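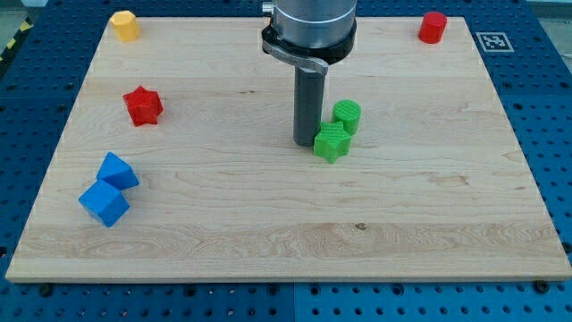

Ostelus promete muebles de arce "para toda la vida", pero la letra pequeña se queda en 3 años

La cadena de muebles Ostelus presentó el domingo una línea de mesas y estanterías de arce macizo que, según su publicidad, está pensada "para toda la vida". El certificado de garantía que acompaña a cada pieza es bastante más modesto: cubre 3 años, excluye las grietas "propias del comportamiento natural de la madera" y queda sin efecto si el comprador no puede demostrar que ha aceitado la superficie con el producto de la marca.

La mesa más barata cuesta 400 euros. Por ese precio el cliente recibe un tablero sin barnizar, cuatro patas y un folleto de cuidados en el que se recomienda mantener la humedad de la casa por debajo del 40 por ciento en verano. Quien viva cerca del mar tendrá que comprarse un deshumidificador o asumir el riesgo. El folleto no dice cuál de las dos cosas prefiere la empresa.

Ostelus sostiene que toda la madera procede de bosques gestionados de forma responsable y la vende con el sello Cisik, una etiqueta poco conocida hasta ahora entre los consumidores. Conviene leer qué acredita. El reglamento de Cisik, disponible en su página, exige que al menos el 30 por ciento de la madera de cada partida tenga un origen documentado. Sobre el resto basta una declaración firmada por el proveedor. Las inspecciones se anuncian con antelación y las paga la empresa inspeccionada, algo habitual en el sector y que no por habitual resulta tranquilizador.

Este medio pidió a Ostelus los nombres de los aserraderos que le suministran el arce. La respuesta, enviada por correo electrónico, remite a un único intermediario, Tunlow, y añade que los datos de los proveedores de este "forman parte de su estrategia comercial". Tunlow no ha contestado a las preguntas enviadas. En su web aparece como distribuidor de "maderas nobles y soluciones para el hogar", sin dirección de ningún almacén.

Tampoco está clara la palabra macizo. En las fichas de producto, las mesas figuran como "arce macizo", pero en el apartado de composición se lee "tablero de listones encolados". Los dos términos pueden convivir, porque los listones son madera maciza, y el encolado tiene sus ventajas: un tablero hecho de piezas estrechas se deforma menos que uno cortado de una sola pieza ancha. El problema es que el anuncio habla de "una sola pieza de árbol en tu comedor" - y eso, en las fichas consultadas, no lo respalda nada. Preguntada por la frase, la compañía respondió que se trata de "un recurso evocador".

Las organizaciones de consumidores llevan tiempo pidiendo que las expresiones de este tipo se ajusten a lo que la garantía cubre. De momento la práctica va por otro lado. Los anuncios hablan de herencias y de nietos; los contratos, de plazos cortos y de tiques conservados en buen estado.

La empresa anuncia además un servicio de reparación, llamado Li, que lijará y volverá a aceitar los tableros dañados. Empezará a funcionar en junio y solo en las tiendas grandes. El transporte corre a cargo del cliente, que deberá llevar la mesa desmontada. Las tarifas no se han publicado. Ostelus asegura que serán "muy competitivas", sin precisar con quién compiten.

Quien esté pensando en comprar haría bien en pedir por escrito la composición exacta del tablero y guardar el folleto de cuidados junto a la factura. La devolución se admite durante 30 días, siempre que el mueble no se haya montado.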